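Washing printed sports tops

Updated 29th November

Turn the top inside out before it goes in, and close any zips on the rest of the load. Wash at 30 with half the usual powder. No softener - it leaves a film on the fabric and the sweat smell comes back sooner.

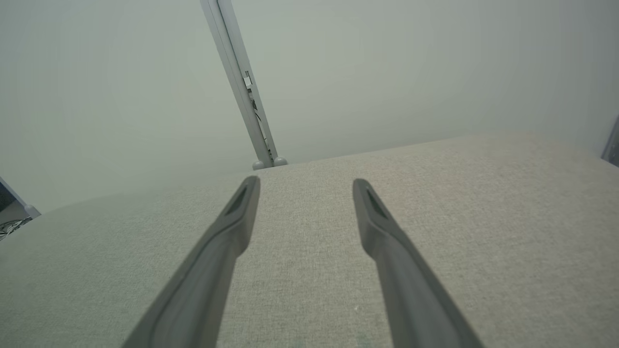
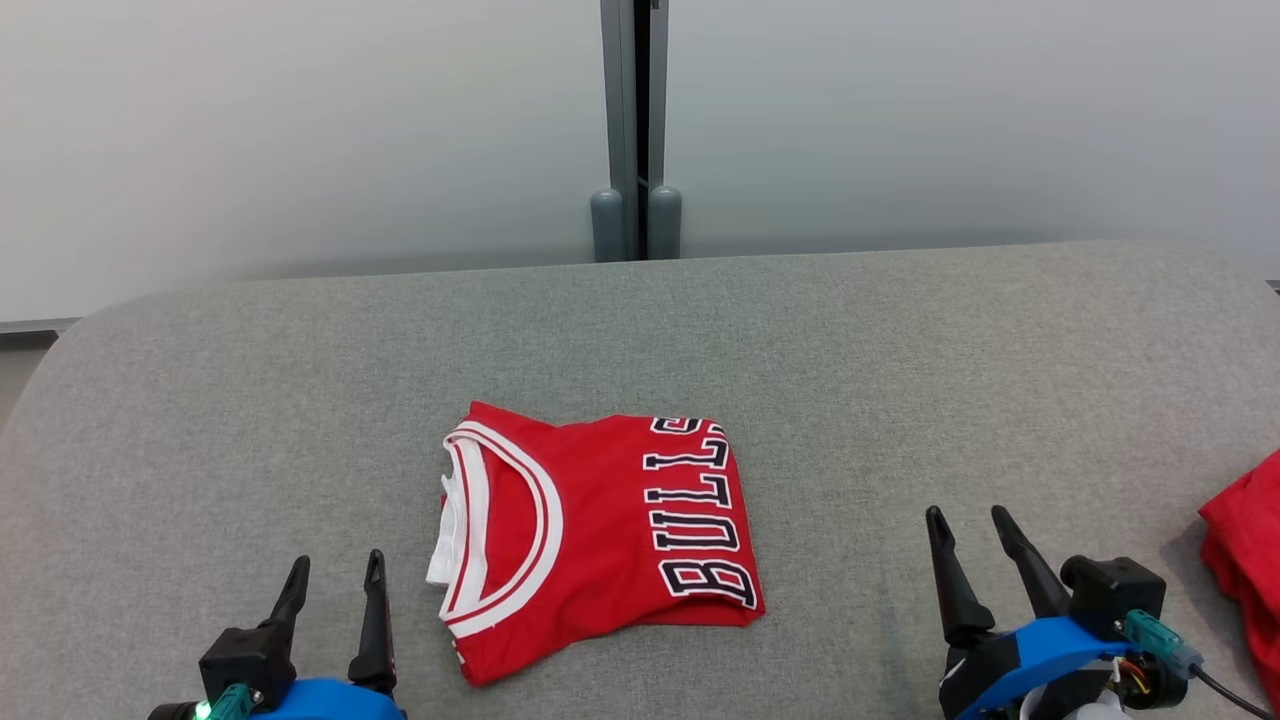
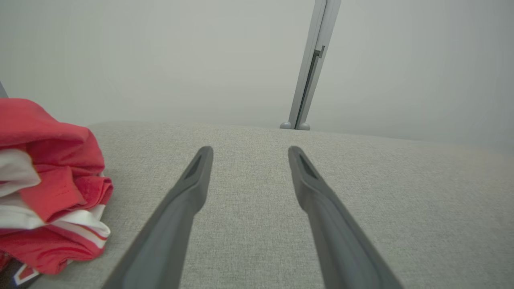
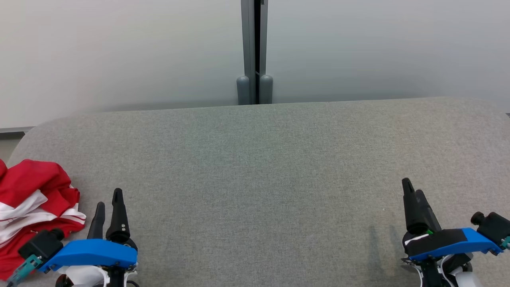

Zhenhua Jiang wrote in to say that white vinegar does more for the smell than any powder, 50 ml in the drawer, and that a soak overnight is too long for red tops with white trim. Two hours in cold water is plenty.

Dry flat or on a hanger, out of the sun. Keep the iron off the lettering. If it must be pressed, use a cool setting on the back with a tea towel between.

Fold with the print on the outside so the letters don't stick to each other in the drawer.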